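Roman Shopping Basket, aqua with brown handles
Allisow Shop Supplies > Baskets and Trolleys > Hand Baskets

$13 each, GST included
In stock, ships from our shed
Colour: Aqua / Brown
Stock last counted 11 January 2019

I've been selling shop baskets for long enough to have opinions about them, and the Roman is the one I use at home as well as the one I push on customers. It's the plain open kind you'd pick up inside the door of a greengrocer or a chemist: rectangular, rounded corners, two handles that come up and meet over the top. We got it in for small grocers and farm shops, and then half of our orders started coming from people who wanted one for the laundry or the boot of the car. Fine by me!

The colour first, because I get more emails about that than anything else. Kisix, who make it, call it aqua. On my computer it looks greener, on my phone it looks bluer, and when I take one out to the verandah it changes its mind again. If you're trying to match a painted feature wall, please order one before you order a stack. The handles are brown plastic and they stay brown in any light. I wasn't sure about the combination when the sample arrived, and now the grey-handled baskets from our old range look a bit sad to me.

The sides and the bottom are full of small rectangular holes, so grit and onion skin drop through and you can hose the whole thing out over the lawn. There's a solid patch in the bottom panel with no holes in it. I stick my shop label there, and a couple of our farm gate customers do the same with their phone number (baskets do go home with people, as anyone with a shop will tell you).

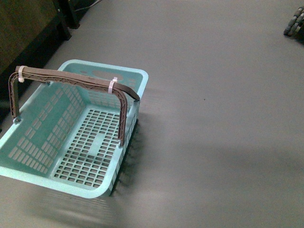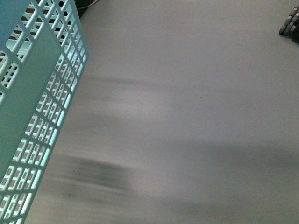 Roman basket in aqua, showing the perforated plastic.

What I like about it

The walls slope in toward the bottom, so the baskets sit down inside each other and a stack by the door takes up next to no room. Fold the handles out to the sides before you stack them or you'll get a wobbly tower, and I speak from experience there. The rim is smooth all the way around. I've carried a full one up the back steps with my arms wrapped round it, and it didn't dig in or leave marks on me.

There's also an oval grip opening high up in the short wall. I hardly noticed it for the first month. Now it's how I drag the basket off the top shelf in the laundry, and it's handy for pulling one out from under a market table when you've already got something in your other hand.

What I'd warn you about

Small stuff will find the holes. Cherry tomatoes are fine, loose peanuts are fine, but clothes pegs poke out through the slots and get stuck at odd angles, and hairpins and nails are a lost cause. Put a tea towel in first if that's your sort of load. I wouldn't leave it out in full sun all summer either. Ours lived on the verandah from June until Christmas and came through well, but that's hardly a proper test, and I'd rather you kept yours under cover.

It isn't a trolley. If your customers buy flour by the sack, have a look at the Skundex on the trolleys page, the one with wheels and the long pull handle. Plenty of shops keep both near the entrance and let people choose.

Ordering

We ordered 4,000 for this shipment and had 3,847 on the shelf at the last count, so there's no need to panic buy. They all came out of the one production run and the colour is consistent from carton to carton - I went through a good many of them with a cup of tea in my other hand.

Singles and small orders go out by regular post. It's a bulky thing to send on its own, I'm afraid, and the freight can sting if you're a long way from a capital city, so put your postcode into the cart before you fall in love with it. Two or three nested together often cost the same to send as one. If you want 200 or more, leave the cart alone and email me for a freight quote. They'll come to you on a pallet, and you'll need to tell me whether you have a forklift or a strong nephew.

Pick-up from the Allisow shed is free and you don't need to book, just bring your order number and park beside the roller door.

Care

Warm soapy water and a dish brush. The brush gets into the corners of the holes, where a cloth won't. Skip the metal scourer, it dulls the plastic. I've never put one in the dishwasher and couldn't fit it in mine anyway.

Spare handles

Yes, we keep them, in brown only, sold in pairs. They're listed under Parts. If a handle arrives damaged, send me a photo and I'll pop a new pair in the post without making you send the basket back.

Details

Name: Roman Shopping Basket
Maker: Kisix
Material: plastic
Basket colour: aqua
Handles: two, brown plastic
Nesting: yes
Label area: solid patch in the bottom panel
Returns: unused baskets accepted, you cover the postage back

Customers also looked at: Skundex Pull-Along Trolley, Roman Spare Handles (pair), Stacking Stand for Hand Baskets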